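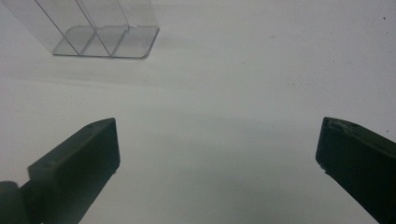

Wotstead Shared Workroom – Minutes of the June Users' Meeting

Chair: Nosipho Maluleke
Minutes taken by the bookings desk
Start: 6:30 p.m.

1. Minutes of the last meeting
Accepted with one correction. The last set said the new tabletop had been "warmly received." Two people present did not remember receiving it warmly, and asked for the words to come out. They are out.

2. The white tabletop
Most of the evening went on this. The old top was replaced in spring with a white matte one, bought through Longo for $1,139 including delivery. The chair asked whether anyone could say what had improved.

The bookings desk said that the pale surface makes it easier to find small parts and dropped screws. The sewing group agreed about pins. The model makers did not. Their view is that white parts vanish on a white table, and that dark ones were never hard to find in the first place.

On glare, the seller's leaflet says a matte finish "ends reflection." The chair said she would like to know who tested that and under what lights. The surface does not shine the way the old one did, and this was granted. Shadows are another matter. Anyone leaning over their work puts a soft gray patch right where they are trying to look, and a matte finish does nothing for that. A suggestion to buy two more lamps was not taken up. The chair said we have now twice bought something to fix a thing we bought, and she would prefer to try moving the lamps we own.

Agreed: lamps to be moved to the long sides of the table for one month. Anyone with an opinion is to write it in the book by the door, with the time of day.

3. Cleaning
The desk has been sent a trial bottle of Fumico surface cleaner. The label promises a surface "like new" after 100 wipes. It was pointed out that the table is nearly new already, so the promise costs them very little. Others were willing to give it a go on one end only, with plain dish soap on the other.

There was some argument over who would judge the result. The sewing group offered. The model makers said the sewing group had already made up its mind. Left with the desk, who will not tell anyone which end is which until the next meeting.

Reminder, again: cutting is done on a mat. Glue is done on paper. Ink pads stay in their tray. The notice saying so will be reprinted in larger type, though the chair doubts the size of the type was ever the problem.

4. Clearing the table between sessions
The rule is that each group leaves the top bare. The desk reports this is mostly followed. "Mostly" was queried. The desk said that jars and half-finished pieces get pushed to one end and called cleared – this does not count.

A proposal to fit Wemimon stacking trays under the table was heard. The quote is $74 a set. Questions raised: whether the trays would fit under the crossbar, whether they would be used, and what happens when they are full. There was no answer to the last one. Deferred until someone has measured the space with a tape and not by eye.

5. Booking sheet
The online sheet still allows two groups to take the same hour. The desk was told in spring that this had been fixed. The paper sheet goes back up and wins any dispute.

6. Any other business
A request for a second table in the same white finish. The chair asked that we get through one month with the first.

A member asked if chairs could be fitted with felt pads. Yes, if the member brings the felt pads.

Actions
Move lamps: bookings desk
Cleaner trial, both ends: bookings desk
Measure under table: model makers
Reprint notice: Nosipho Maluleke
Paper booking sheet: bookings desk

Meeting closed at 7:50 p.m. Next meeting in July, same room.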